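Vultunthorpe team releases folding planner that checks its own work

The software group at Vultunthorpe has put out the second version of its garment-folding planner, and the part people there are most eager to talk about is the pause between one fold and the next.

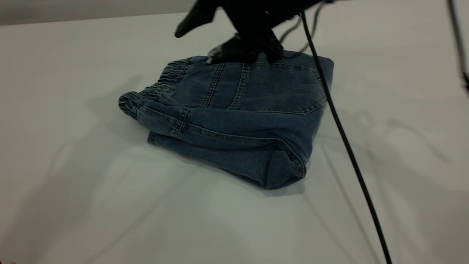
The planner, called Wanditach, was first shared with a handful of partner labs last year. It took in a camera view, worked out a full set of folds for the garment on the table, and then sent the whole plan down to the arm in one go. On dish towels and T-shirts that was usually good enough. On heavier clothes it got into trouble, and the team spent a good part of the winter watching replays of sleeves and pant legs that had slid a little after the first fold and thrown off everything that came after.

Version 2 breaks the job up. After each fold the arm holds still while the software takes a fresh look at the cloth, compares the outline with what it expected, and decides whether to carry on, nudge the fabric, or go back a step. The pause costs time, of course, and the team makes no secret of that, but they say far fewer runs now end with a person walking over to start the garment again from scratch.

"We used to treat the plan like a recipe you read once and then put back in the drawer," said Tyson Fehr, who leads the planning work. "Now it reads a line, looks up at the table, reads the next line. My mother cooks that way and she has never burned a thing, so I should have thought of it sooner."

Denim got special attention this time. It is stiff, it is thick where the seams meet, and a stretchy waistband adds a headache of its own, as it wants to pull back into its gathered shape the moment it is let go. The old code treated every part of a garment as if it were equally floppy. The new one keeps a simple stiffness map, updated as the work goes along, and uses it to choose where to press and how long to stay there. Thick spots get a slower approach and a longer hold — small changes, but ones the team had been putting off until the contact sensing was steady enough to trust.

That contact sensing is the work of Orestis Kyriakidis, who rewrote the low-level controller so that it eases off when the force climbs faster than expected. Earlier builds had a habit of mistaking a doubled seam for the tabletop and stopping short. He tuned the new behavior on 1,845 recorded presses, many of them repeated on the same few garments until, as he put it, he could have drawn the stitching from memory.

"I would love to tell you it was clever math," Kyriakidis said. "Some of it was. A lot of it was sitting with the logs and a pot of coffee and asking why press number whatever looked so strange."

The release also comes with a replay viewer, which lines up the camera view, the planned fold and the force readings on a single timeline. It began as a private tool for tracking down bugs and was only cleaned up for sharing after visitors from Le Roux, one of the partner labs, kept asking for a copy. The new version has been tried at 16 sites so far, and the team says most of the questions coming back have been about the viewer, with the planner a fairly distant second.

There are still gaps. Zippers confuse the outline check, anything with a hood is best left alone for now, and very dark fabric needs better lighting than many labs have on hand. Fehr said hoods are next on his list, and that he has been asking coworkers to bring in their oldest sweatshirts.

Wanditach 2 is available to partner labs now, with a wider release planned for June. Fehr and Kyriakidis will show it at the Standmont open house that same month, starting at 2 p.m., and visitors are welcome to bring along something from their own closets to try.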